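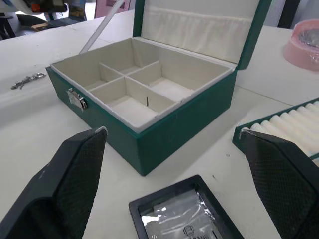 Figure 1. Packing cell, green jewelry box with the lid open. Chain on the table to the left, gripper fingers at bottom.

Thursday, October 10, 2019
Parisa Yazdani and Saturnino Arrieta

4.2 What changed at the bench

Before the cell went in at Wendness, sorting and packing was one job. One person took a chain from the pile, untangled it, picked a compartment, laid it in, shut the lid. Now split in 2. The arm does the placing; the packer does untangling, checking, and whatever the arm leaves. Packers call this second part "feeding" and most don't like the word.

We interviewed 12 packers at the Drarnside site, all on day shift. Transcripts coded by Yazdani and Elaheh Shojaei separately, then compared. Three themes came up again and again – pace, blame, and hands.

Pace first. The arm does not speed up before lunch and slow down after, people do. Several packers said they used to bank time in the morning and spend it talking. Talk at the bench dropped, by their own account, though we have no baseline recording so this is self report only.

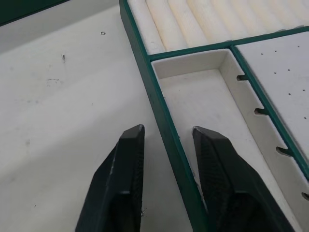 Blame is harder. When a chain ended up in the wrong compartment, the old rule was simple, whoever packed it fixed it. Under the new setup the shift lead, Deepika Menon, logs the error against the cell, but packers still felt it was counted against them. One said "it's my bench, so its my mistake." Menon changed the log sheet in response, adding a separate column for feeding errors. Reaction to the column was mixed – two packers thought it made things worse.

Hands. Older packers reported less soreness in the thumb and first finger, which they put down to fewer clasps and lids. Untangling did not go away and a few said there was more of it, becuase it is now most of what they do. We did not measure strain directly. A follow-up visit in November will use the Stero hand survey, see Section 6.

Pay grade was not changed when the job was split. Zohreh Ghorbani, who trained most of the current team, argued in her interview that feeding needs more skill than packing did and ought to be graded that way. Management had not replied at time of writing.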